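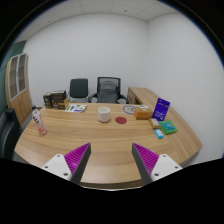
RESEARCH GALLERY

Cups, Coasters and Crowded Desks

Welcome to the Felludora gallery! Felludora is our project on learning to tidy and rearrange everyday tabletops from hand-held gripper demonstrations, and the picture on this page comes from the work itself.

The cup and the coaster
A white cup, a flat red coaster just to its right, and a whole lot of other stuff on a curved wooden desk. The ridged magenta pads at the bottom are our fingertips, and the cup-to-coaster move is the task we love most. It sounds tiny, but it asks for a good grasp, a level carry and a gentle release, all in one go.

What we were after

We wanted to find out how much the background matters. Plenty of groups collect demonstrations on a clean table, and we did too, for a long time. Then in July we started leaving desks as they were, with bottles, boxes and papers all over, and asked whether a policy trained that way would cope better in rooms it had never visited.

It did! We trained two policies with the same number of demonstrations each, 159, one set from bare tables and one from busy ones. Then we ran each policy 100 times on desks that appeared in neither set. The busy-desk policy came out well ahead, and the gap was widest when there was something tall close to the cup. We had hoped for a small bump and were really happy to see more than that.

How the method works

A person holds the gripper and does the task by hand while the wide-angle camera on the tool records. Our tracking software, Meton, recovers the path of the hand from the video, and Achari turns that path into short chunks of motion the policy can learn from. No robot has to be in the room during collection, so a new desk takes around 2 minutes to set up — mostly wiping the lens and checking the light.

Still open

Red coasters are easy to spot on pale wood, and we'd like to know what happens with coasters that match the desk. See-through bottles still confuse the policy now and then when they stand right beside the target. We are also keen to try the Divico fingertips, which have a softer pad and a finer ridge pattern.

The trained policies and the task list are on the project downloads page. If you try the cup task on your own desk, please write to us and tell us how it went!

Page updated August 2025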